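Taltham Hoops Board > Women's Team > Is the new summer schedule too much?

backcut_betty
Posted 01/06/2021, 8:14 pm

So the summer schedule went up today and I have feelings about it. We're opening with the Drullel tournament, which means three games in one weekend, and then straight into the home stretch against Piątek and the rest. After the year this team just had (half a season, no fans, practices in masks) I figured the coaches would ease everybody back in. Am I being soft? I love watching them play, I just don't want to see our whole backcourt on the bench in ice packs by the time the real season starts.

zonebuster
Reply to backcut_betty

You're being a little soft, sorry! They barely played. These are college kids who have been dying to get on a court since March. Three games in a weekend is what every club team in the state does all summer long.

My worry is the Drullel floor. I've played men's league in that gym and it's like running on a parking lot.

section_c_lifer

Agree with betty here. Barely playing is the problem. You can't go from shooting around in the driveway to three full games and expect your knees to keep quiet about it. I coached middle school girls for a long time and the rolled ankles always came in the first two weeks.

Also $249 for the season pass?? For a gym with no air conditioning?

backcut_betty

Thank you section_c. And yeah, the pass price made me blink too, but it covers the tournament so I'll probably cave. I always cave.

What bugs me more is that we still have no true backup at the point. If our starter picks up two quick fouls, who brings the ball up? Last winter we tried it with a forward and it was painful, she kept picking up her dribble at half court and looking around for help. I rewatched the second Piątek game over the weekend and counted 11 turnovers in the third quarter alone, I had to get up and walk around the house. 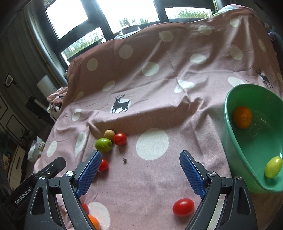
The zone was good though, I'll give them that. When they went to the 2-3 in the fourth, Piątek couldn't get a thing inside and started launching from way out. If we can play that kind of defense for a whole game I'll stop complaining about the offense. For a week, anyway.

zonebuster

OK but that's exactly why you play the summer games! You throw the freshman in there, let her cough it up a bunch of times when it doesn't count, and by winter she's fine. Sitting her at home doesn't teach her anything.

And I'm begging everyone to stop falling in love with the 2-3. A team with two decent shooters eats it alive. Piątek had a cold night, that's all that was.

hotosetti_hank

Visiting fan, be nice. Our girls at Hotosetti did the Drullel thing two summers ago and it went fine, we used ten players every game and no one went over 20 minutes. The place holds 4,000 and it was pretty full for the final, really fun crowd. Get there early if you want to sit on the shady side, the sun comes in those high windows and you can't see the far basket.

section_c_lifer

Ten players is great if you have ten players, hank. We have eight and one of them is coming off a foot thing.

zonebuster

Nine, the transfer got cleared. It's on the team page.

backcut_betty

Wait, she did? I missed that completely. Okay that helps. She can handle it a little too, from the clips I've seen.

I'm still calling it now, we don't break 70 points in any game that weekend. Is anyone driving up on Friday? I've got room for two if you don't mind my music.

hotosetti_hank

Bring a seat cushion. Those bleachers are brutal.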